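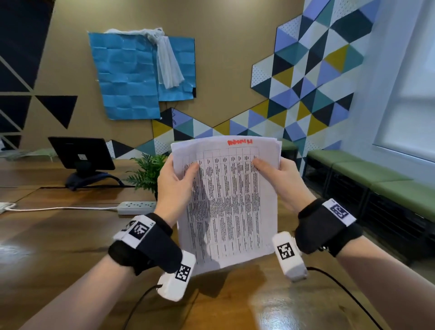 Printed sheets with a heading in red-orange marker

Touring News > Out and About > Visits > Kowalczyk open day, Pratdale

We use cookies to remember your settings and count visits. Accept all | Manage choices

I've slept in a lot of campervans and never once seen one built, so when Kowalczyk opened their Pratdale workshop to visitors in November I was through the gate before the tea urn had boiled. What a morning!

You go in past the bare vans, and they really are bare: ribbed metal, a few holes marked in pencil, that cold new-vehicle smell. Ettore Melis, who runs the fitting floor, took our group round. There were 11 of us, most with a van already and one couple still saving for theirs (they asked the best questions, mainly about where you put wet boots). Ettore told us a Suvia takes 173 hours from bare shell to handover, and he was happy to say where they all go. Wiring eats far more of them than I'd have guessed.

The insulation bay was my favourite. They cut each piece to fit around the ribs and tape every join, and you could put your hand on a finished panel and then on the bare metal next to it and feel the difference straight away. My own van has a cold patch by the back doors that I've been blaming on the seals for years. I now have other ideas.

Next came the furniture shop, noisy and full of sawdust. Cupboard doors are made in sets so the grain runs along the whole side, and the catches get opened and shut by hand until somebody is happy with the click. Verna Ridgeway, who has been making the beds since the firm was in a much smaller shed, let us try the new pull-out version. It goes from bench to double in one tug, with no loose cushion to wrestle into the gap. I did it four times. I'd have done it again if there hadn't been a queue.

After the break we were allowed into two finished vans, the Suvia and the longer Bament. The Bament has the proper shower and a lovely wide worktop, and it was the one everybody wanted to sit in. I liked the Suvia more. It has a low step, a window right where your head is in the morning, and enough room under the bed for a folding bike if you take the front wheel off. The one thing I'd change is the reading light, which shines straight into the eyes of whoever is cooking.

Parking is on the verge opposite and fills up by ten, so come early or walk up from the village, around 15 minutes if you don't stop at the bakery. Wear flat shoes, as the ramps are steep. The next open day is planned for spring and places have to be booked with the workshop office. I've already asked for mine.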